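The Old Tower Gets Another Drive

I bought my desktop secondhand for 101 dollars, which is less than I spent on shoes this September (don't ask). It's a big gray tower that used to sit under a desk at an insurance office in Salinas, and I love it the way some people love a truck. So when my photo folder hit over 700 gigs, I wasn't going to shop for a new machine. I was going to open the old one up!

My first tip is to shut it down, unplug it and lay it flat on its side. Trying to fit a drive into an upright tower is like loading a dishwasher sideways.

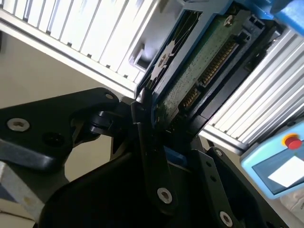 I'd also clear more table than you think you need. I lost a screw once at my kitchen counter and found it weeks later in the toaster tray, so now I keep a muffin tin handy for small parts. The repair class I took at Bristura had fancy magnetic mats, but a muffin tin does fine.

Then there's the caddy, that plastic cradle a hard drive rides in. I used to think caddies were fussy. Now I'm a total convert, because the drive goes in the cradle, the cradle goes in the bay, and you're not chasing tiny screws around the bottom of a metal box with your pinky.

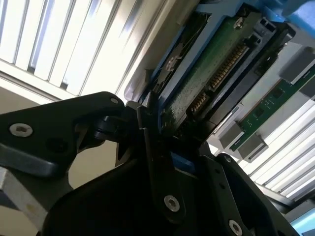

Go easy on the connectors. There are two of them, the long one for power and the short one for data, and each plug only fits one way around. If you're pushing hard, stop and flip the plug over. I keep a spare data cable from Trikunel in my junk drawer, and it's saved me a trip to the store more than once. 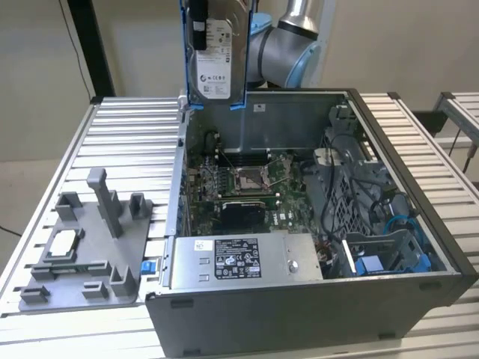 Cables are where I lose my patience. They get tucked wherever there's a gap, and by the time you want one it's wound in with its neighbors. The black ones threaded through a gray drive cage are the worst for me, as I can never tell which is going where! A blue SATA cable is a kindness, easy to spot against all that gray. I stick a bit of masking tape on the rest and write on it.

My new drive took the whole photo folder overnight, and I've still got 200 gigs of old home videos to move. They're next.

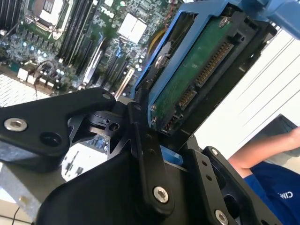

A 3.5-inch drive in its blue caddy, connector end showing.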